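Mumau — general assistant wanted, part time, room and tables

We're a small firm with a brick-walled office and more table work than hands. Looking for one person, maybe two if they want to split it. Mostly you'd be setting out tables, putting things back on trays, printing cards for the card holders, keeping the desks clear and the chairs where they're meant to be. No experience needed. Read to the end before you write please, half the emails last time asked things that were already in the advert.

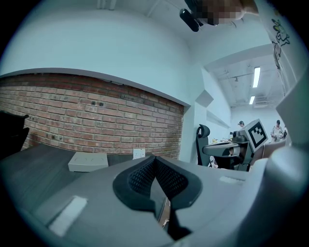
Derstead, Jul 13, 2022

Post: room and table assistant
Hours: 17 a week, spread over 4 mornings. Not Fridays
Start: September, earlier if you can
Reports to: Mererid Gwilliam
Contract: fixed to begin with, we'll talk about longer once you've settled in

What the job is. Mornings start with the tables. Wipe down, check the list, put out what's on the list and nothing else. Table work is done standing or sitting, up to you, there are office chairs with mesh backs and they go up and down. Things get moved about a lot during the morning so you reset as you go — small things, trays, cards, the odd flat piece that wants to slide off. Then a proper tidy before you leave. Cables off the floor where people walk. Coats on the hooks and not on chairs (we are all guilty).

Cards. There's a small light wood holder that stands at the far side of the table and the card in it has to be the right one for that morning. Sounds like nothing. It's the thing that goes wrong most. You'd print them, trim them, swap them over, and bin the old ones so they don't creep back in. Small print so decent eyesight or decent glasses.
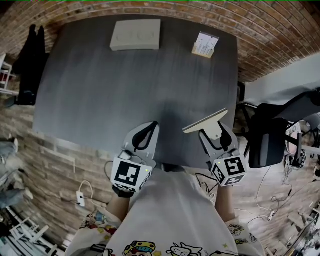
Who would suit

Someone tidy who doesn't mind doing the same thing again. Someone who will say when a thing is missing insted of working round it. You'll be near other people all morning and it's a shared room, so a bit of patience with noise and chat. Steady hands useful. Lifting is light, trays and boxes mainly, the heavy stuff goes with Joonas Lehtinen who has the trolley.

Clothes: whatever you like. Sleeves that push up are handy. Closed shoes.

Returners, students, people who've been out of work for a while, all welcome. We've had very good people who had never set foot in an office. If you need the hours moved for school runs or appointments put that in your email and we'll see what we can do, mornings can slide a bit but not the number of them.

Pay is hourly, same rate as everyone else on the tables, paid monthly. Mererid will give you the figure when she rings. Paid training for the first two mornings, with Emlyn Gwilliam. He goes fast. Ask him to slow down.

Getting here. The Gough bus stops at the end of the road, then it's a short walk. Bikes can come inside. Parking is hopeless on market days so don't count on it. 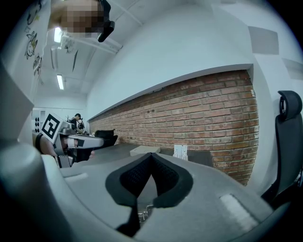 Once you're in, there are two breaks a morning and they are real breaks, kettle's ours, milk is shared, bring your own lunch if you're staying on. Lights off and windows shut if you're last out.

To apply: a few lines by email to Drahomíra Beneš at the Mumau office. Tell us which mornings you can do, when you could start, and one job (paid or not) where you had to keep things in order. No CV needed but send one if you've got it handy. Please put TABLES in the subject line or it ends up in with the deliveries.

Short chats will be held here in the office, half an hour at most, and you'll get to see the room and have a go at laying out a table. We'll write back to everyone, yes or no. If you can't do email ask for Drahomíra on the office line, or leave a note with Gertraud Fuchs at the front desk, she's in every morning.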